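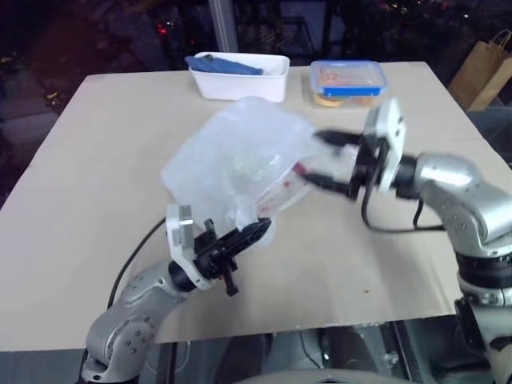
Forums New posts Household Garden Members Log in

Washing and reusing plastic bags — worth it or am I kidding myself

1,901 views

tansyridge
Right so. Mum always washed her bread bags and freezer bags, pegged them on the line, in and out of the drawer for months. I've started doing the same since the soft plastics drop off at our Queiroz shut. Partner reckons it's gross and I'm using more hot water than the bag is worth. We're in Stombridge, council bin takes hard plastic only. No soft stuff, not even in a bundle.

So who does it, how do you dry them, and where do you stop. Meat bags? Cheese? Keen to hear before I get overruled and the lot goes in the red bin.

kel_from_parkura
We do it. Bread, veg, dry goods only. Anything thats had raw meat or fish goes straight out. No debate in this house on that one.

Drying is the pain. Peg them inside out, bottom corner up. Mine hang off the rangehood which looks feral but works.

Brunswick_Ted
With your partner sorry. Bags weigh next to nothing. Tap running, detergent, ten minutes of your life. If you want to use less plastic then buy less plastic, loose spuds, own bag at the bakery. Washing is fiddling round the edges.

tansyridge
Ted I do buy loose where I can! Bakery in Stombridge closed in August so it's supermarket bread or bake my own, and I'm not baking on a work night. The bags turn up whether I like it or not.

kel_from_parkura
^ this. And it doesn't need a running tap. Bags go in last after the dishes, same water. Swish, rinse, done. No extra hot at all.

mopokehill
Depends on the bag imo. The thin crackly ones, pasta and frozen peas, they split at the seam on the first go. Not worth it. Zip ones last ages. Bread bags in between. The stiff sort of see through ones that bedding comes in are brilliant, I keep jumpers in those and never wash them at all.

Fridge wise I've pretty much moved to tubs anyway. Leftovers in the tub, lid on, date on masking tape. Bags only for the freezer where I want things flat.

oldgoat
Used to work in a kitchen. Few things from that side.

Never reuse for raw meat, chook, fish or eggs. Washing a bag by hand doesn't get into the corners and the corners are where the muck sits. Same for anything that's gone mouldy, even just bread. Chuck it.

Soft cheese, no. Hard cheese, I would, up to you.

Bread bag turned inside out, print touching the food — I wouldn't. Keep the print on the outside like it came.

And dry means dry. Putting it away damp is worse than not washing it. If you can't be bothered drying it properly put it straight in the bin liner pile and use it for scraps.

tansyridge
Ok the print thing I did not know, I've been turning them inside out to dry and then just leaving them that way. Oops. Ta.

Brunswick_Ted
See, now you've got rules, pegs, a drying spot and a liner pile. All for a bread bag.

kel_from_parkura
Ted you have a spreadsheet for your compost, I have seen it in the garden section, you posted it

Brunswick_Ted
Compost is different. Compost makes something.

mopokehill
lol

Back to storage though, thats where mine went wrong for years. The bag full of bags under the sink. Couldn't find a clean one, couldn't tell the zip ones from the rubbish. What fixed it was a proper tub, open top, on the pantry shelf, nothing else allowed in it except the tea towels I use for drying. Flat bags folded in thirds, standing up like files. When the tub's full I stop keeping them.

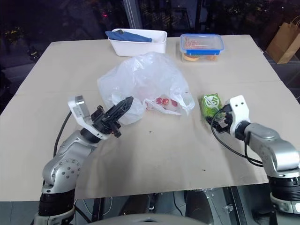
That last part is the bit that matters. Used to keep every single one just in case. Now if it won't fit it goes, and I don't feel bad about it. Cloths get washed with the towels, hot, no softener or they stop soaking anything up. And for food tubs, lids on when stored or you'll spend half your life matching lids. Takes more room. Don't care.

oldgoat
Lids ON in storage will get you that stale smell though. Lids off, stacked beside. Always.

mopokehill
Never had a smell. Dry them properly?

oldgoat
Dry as a bone and they still pong after a few weeks shut. Maybe it's the older tubs. Mine are ancient.

romumton_jen
Pinch of salt in the tub before you shut it. My nan's trick. Or scrunch of newspaper. Don't ask me why it works.

Also hi, Romumton here, we still have a soft plastics bin at the tip shop. Been there since last winter. You have to sort it, no crinkly foil stuff, no bubble mailers with paper stuck on, has to be clean and scrunchable. They knock back anything with food in it. Signage is hopeless so people get cranky at the window.

tansyridge
Jen is that for Romumton residents only?? We'd be over that way every so often to see the inlaws.

romumton_jen
Supposed to show a rates notice or licence. Whether anyone checks depends who's on. I wouldn't drive over specially.

Brunswick_Ted
And where does it go from there. Genuine question. I've seen enough drop off schemes fall over to be suspicious. Sat in a shed somewhere is my guess.

romumton_jen
I asked that. Bloke who runs the tip shop, Odair Marinho, was pretty straight about it. Said it gets baled and picked up when there's enough for a load, they get a docket saying where it went, and if the pickups stop he'll shut the bin and put up a sign. Can't ask for much more than that from a tip shop.

Brunswick_Ted
Fair enough. A docket is more than most of them offer. Still say buy less.

kel_from_parkura
We all say buy less Ted

wattlebird_2
Jumping in, different angle. Did the switch to silicone zip bags, spent $113 all up over a year. Regret most of it. They hold smells like nothing else, onion in particular, stain orange if you so much as show them a curry. And they're a mongrel to dry, worse than plastic. Two I still use, both for frozen berries. Rest are in the camping box.

If I had it again I'd have bought decent glass tubs and kept washing the bread bags.

tansyridge
Oof thats good to know, was about to order a set. What did you do about the smell?

wattlebird_2
Low oven, sun, bicarb, vinegar, bicarb AND vinegar (pointless, just fizzes). Sun did the most. Check the packet before you oven anything obviously.

mopokehill
Beeswax wraps anyone? Thoughts? I got given some and they went tacky in the summer and now there's fluff on them.

oldgoat
Fine for a cut lemon or half an onion. Useless for anything wet. Cold water only or you wash the wax off. Fluff — you can re-wax with a grater and a low oven between baking paper but your oven tray will never forgive you. A plate on top of a bowl does the same job for nothing.

kel_from_parkura
Plate on a bowl gang

Until you've got little kids in the fridge, then it's plate on the floor gang.

Brunswick_Ted
Now THAT I can get behind. Plate on a bowl. No wash up rules, no pegs.

tansyridge
Update since a few of you messaged. Showed partner the thread. Agreed terms are: bread and zip bags get washed, in the dish water at the end, no running tap. Anything from meat or cheese goes out, he wanted cheese on the list and I gave it up. One tub in the pantry, when it's full it's full. Drying is my job and NOT over the rangehood (sorry kel). Got a little fold up airer that sits by the laundry window, meant for socks.

Tested a bread bag to see how many washes before it gives up. Lost track. It's still going, bit cloudy, fine for sandwiches.

Still can't get him off cling wrap. Any ideas, he wraps things that are already in a container.

romumton_jen
Hide it. Mine's on top of the wardrobe. Nobody has gone looking.

wattlebird_2
Don't replace it when it runs out and see who caves first. In our place it was me, Christmas ham.

oldgoat
Ham bag. Old pillowcase, water and a splash of vinegar, wring it out, change it every couple of days. Better than plastic, ham doesn't sweat.

mopokehill
Pillowcase is right. Ours is the same one every year, has little trucks on it.

Brunswick_Ted
Do you wash it in the dish water after

mopokehill
Ted.

kel_from_parkura
Anyone know if the Parkura library is still taking clean bags for the seed swap? They were using the small zip ones. Rang and got voicemail.

tansyridge
No idea but if they are I've got a stack of small ones, I could drop them when I'm through. Will message you.

Related threads
Getting cling film smell out of old containers
Bread freezing — slice first or whole loaf
Stombridge red bin changes, what goes where
Pegs that don't snap in the sun
Compost spreadsheet v2 (Brunswick_Ted)
Tip shop finds, post yours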